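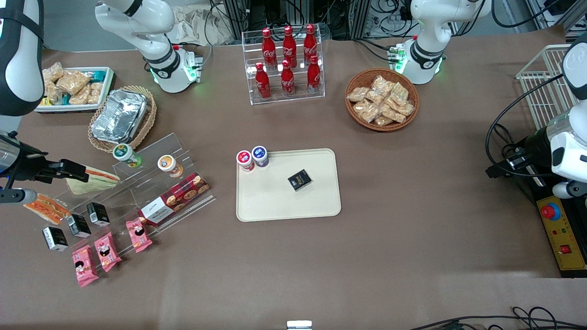

Papel kraft Akberg em rolo para mesas de lanche

Quem já serviu lanche para muita gente sabe o trabalho que dá a toalha no fim da festa! O nosso papel kraft Akberg resolve isso com carinho: é só desenrolar, cortar no tamanho da mesa e pronto (dá até para escrever o nome dos sabores direto nele, as crianças adoram).

Gramatura: 80 g/m²
Largura: 600 mm
Comprimento do rolo: 64 m
Embalagem: 2 rolos

Combina muito bem com bandejas e expositores de cor clara ou transparente, e a gente gosta especialmente do tom quentinho que ele dá à mesa. Guarde o rolo em pé, em lugar seco. Pedidos feitos até sábado ao meio-dia saem na segunda remessa da semana seguinte.

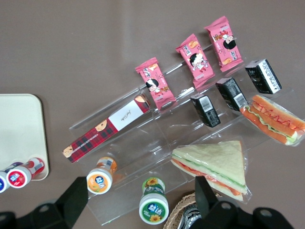
Expositor transparente em degraus, com lanches e bebidas.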